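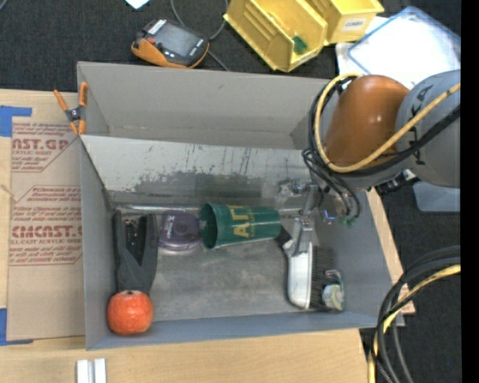 Emilian Nedelcu wrote in to ask whether he has to remove his old security key from his Skulton account before he adds a new one. He doesn't, and it is safer to leave it in place until the new key works.

Replacing a security key

Sign in to Skulton with your current key and open Account, then Sign-in methods. Choose Add key. Enter a name you will recognize later, such as "office" or "spare," and click Continue.

Plug in the new key and touch it when the browser asks. Set a PIN if it doesn't have one yet.

Sign out. Sign back in with the new key only. If you get error 3371, the key was registered under a different address, so delete it and add it again.

Once you are in, go back to Sign-in methods and remove the old key. Print a fresh set of recovery codes. The old set stops working after 7 days.

Accounts managed through Dulell need an administrator for the last step.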